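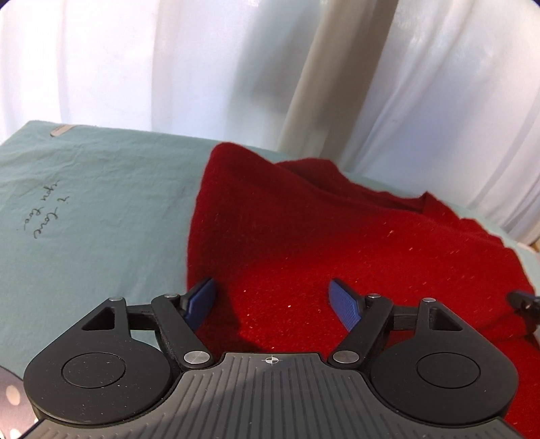
Drilis Sheer Curtain Panels, White

Drilis is a light, see-through curtain for bedrooms, nurseries and living rooms where you want daylight but would like to soften the view from outside. The fabric is thin enough to let the shape of the window show through when the sun is on it, and it falls in long folds without much weight at the bottom.

Sold in pairs. Each panel has a plain top hem that slides over a rod, and a stitched heading tape on the back if you would rather use hooks. The side seams are narrow and finished in white thread.

Choosing a width

For a full look, the two panels together should measure twice the width of your window. If the curtain will hang behind a bed or a daybed, go wider so that the fabric can drop freely along the whole back edge of the furniture. Measure from the rod to where you want the curtain to stop, and add the depth of the bottom hem if you plan to shorten it.

The panels come long and can be cut. Wash them once before you cut. Margaux Lebrun, who runs our sewing room, recommends hanging them overnight after that first wash and pinning the hem while they are still on the rod.

Color

White only. Sheer fabric picks up whatever is near it – a bright window makes it look almost pure white, and in shade it can turn gray or bluish. Strong colors in the room, such as a teal bed cover or a red throw, stand out well against it.

Drilis filters light but does not block it. For a dark room, add the Moulin lined curtain on a second rod. The two hang well together on the Vutberg double bracket, sold separately.

Care

Machine wash at 30 °C on the gentle cycle, with nothing that has zippers or hooks. Do not bleach. Hang the panels back up damp and most of the creases will drop out. If you need to iron, use the lowest setting with a thin cloth between the iron and the curtain.

Details

Material: 100% polyester voile
Contents: two panels
Rod and hooks: not included
Item number: 1772

Orders and returns

Unopened pairs can be returned within 30 days. We can't take back panels that have been washed or cut. Fabric samples are free, one per household, and are mailed out every Tuesday. For made-to-measure lengths, write to Colette Pruvost in customer orders with your window width and drop – please give both in inches.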